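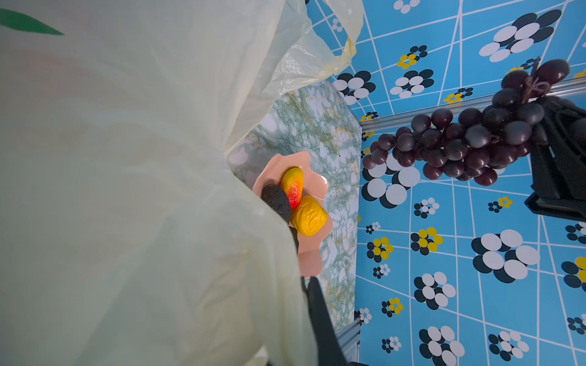

I went to the Redwood homewares open day because the flyer promised "a kitchen you can read like a book", and I wanted to see how a kitchen does that. Twelve dollars at the door, parking extra. The first room, called Carroll, was all pattern. One corner had sky-blue with a white grid and big black-and-white flowers running right up against a green and white marble look, and on the marble a pale pink plate with a scalloped rim, a mango and a lumpy yellow fruit on it, half under a big crumpled plastic bag. I can live with any one of those colours. All of them together before morning tea was a lot.

The talk that went with it claimed patterned surfaces "hide everyday mess". I doubt it. A busy background makes it harder to find your keys, and you still have to wipe it.

Next door was the Nasus range, plain and grey, with drawers that stuck. Then Trivitz, where a full set of shelving was marked at $3,937 and the sales bloke couldn't say whether that included the brackets. He went off to check and I waited 17 minutes beside a display of tea towels. It didn't include the brackets.

They were expecting around 300 visitors. The centre aisle was comfortable enough when I was there, but the queue for the sausage sizzle went out past the gate. The next one is in December. I'd go again if the door charge came off a purchase, and I did ask. It doesn't.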